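Handgreifer Kultar — Pflege und Einstellung

Zwei Handgreifer vom Typ Kultar, im Wechsel im Einsatz und nach jeweils 50 Durchgängen zur Durchsicht. Die Seite zeigt, worauf es bei Fingern, Belägen und Gelenken ankommt. Texte: Berhanu Tilahun, Stand September 2020.
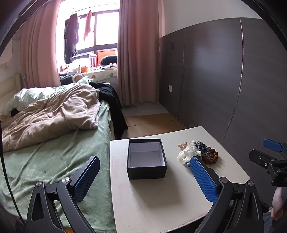 Greifer geöffnet über der schwarzen Schachtel mit weißem Innenraum. Die blauen Fingerbeläge haben ein Rautenprofil, an den Armen sitzen die silbernen Gelenkschrauben.

Beläge

Staub und Fusseln setzen sich zuerst in die Rillen. Mit einer weichen Bürste quer zum Profil ausbürsten, danach mit einem feuchten Tuch nachwischen. Kein Lösungsmittel, das Material wird davon hart. Ein Belag, der an der Spitze glatt ist, wird getauscht — immer beide Seiten zusammen. Ersatz liegt in der Schublade mit der Aufschrift Zarei.

Gelenkschrauben

Die Arme müssen ohne Ruck auf- und zugehen und dürfen seitlich kein Spiel haben. Schraube handfest anziehen, eine Achtelumdrehung zurück, dann sieben Mal öffnen und schließen. Bleibt ein Arm hängen, noch einmal lösen und den Sitz reinigen. Im August war bei einem Greifer nach fast 2 Stunden wieder Spiel da, seitdem nehmen wir Schraubensicherung von Tudlow, mittelfest.

Probe

Zum Schluss kleine Teile greifen, harte und weiche gemischt, und auf die Schachtel absetzen. Rutscht etwas, zuerst die Stellung der Beläge prüfen. Einstellwerte kommen ins Heft, Werkstatt Zostwood, Regal links.

Diese Website verwendet Cookies. Mit der weiteren Nutzung stimmen Sie dem zu. OK | Mehr erfahren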